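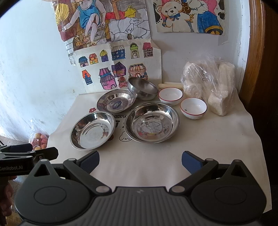
Photo: Elikem Osei / Gritumau Home Forum

Rust spots on stainless steel plates after the dishwasher

Posted by Dean Mellor, February 7, 2022

I have a set of shallow stainless plates, bought under the Fiadzo name. After 4 months of daily washing they have small orange-brown spots on the rim and a rainbow tint in the center. A magnet sticks weakly to the rim and not at all to the middle. Water here is hard. I use Idard tablets on the hot cycle with heated dry. Is the steel defective, and can the spots be removed without scratching the finish?

Elikem Osei

The magnet test does not tell you much. Most plates are pressed from 18/8 or 18/10 sheet, which is nonmagnetic as supplied, but forming work-hardens the rim and makes it slightly magnetic. A weak pull there is normal.

The orange spots are usually surface deposits. Loose iron from a worn rack or a carbon steel knife settles on the plate and rusts there. Check the rack for places where the coating has split and the wire shows.

To clean: make a paste of baking soda and water and rub with a soft cloth along the grain. If that fails, use a cleanser with oxalic acid, leave it on for one minute, and rinse well. Do not use steel wool, it leaves more iron behind. Scrub lightly over any printed area or skip it, as the print may come off before the spot does.

The rainbow tint is a thin oxide or mineral film. White vinegar removes it. Rinse and dry by hand afterward.

If the spots come back in the same place and you can feel a pit with a fingernail, the steel itself is corroding. Salt left on the plate is the common cause. Rinse salty food off before the plates wait in the machine.

gritty915

had this with Dratura bowls. turned off heated dry and opened the door when it finished, spots mostly gone. also check the salt cap on your softener if the machine has one, mine was loose and leaking brine into the tub. never tried the acid stuff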